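What to say at a funeral for someone you only knew online?
posted by Pacheco

A bloke from our fishing forum died in October. Knew him nine years, never met. His sister has asked if one of us will say a few words at the service, and I said yes before thinking. 30 people maybe, all family. What do I even say? Also is a suit too much.

Bart Nijs
Sorry for your loss. Did this for a friend two years back — keep it short, 200 words is plenty. Pick one of his posts and read it out. His family won't have seen that side of him and they'll want to. Mine had 600 posts on there, took me an evening to go through, glad I did. Print it large, your hands will shake.
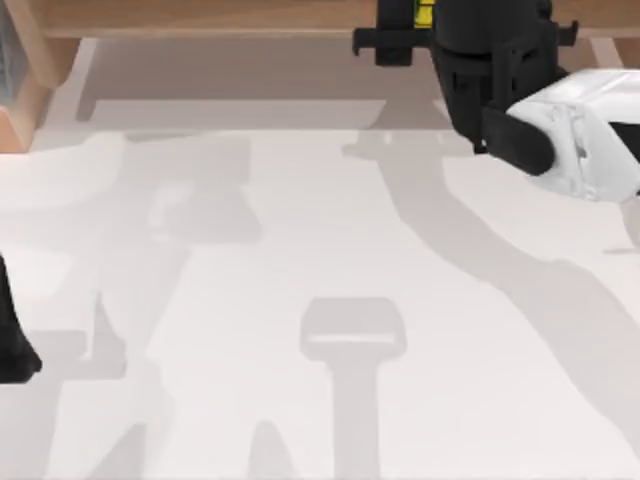
Simulated tabletop with a black gripper

Say who you are first and how you knew him. I forgot and got some very blank looks from an aunt. Dark suit is fine, no tie if you dont own one.

Zandero
just be yourself mate. he'd of been chuffed

Aker
Ask the sister first if there's anything to leave out. Forum jokes dont always travel. And get the others to sign a card, we did one and she still has it on the shelf.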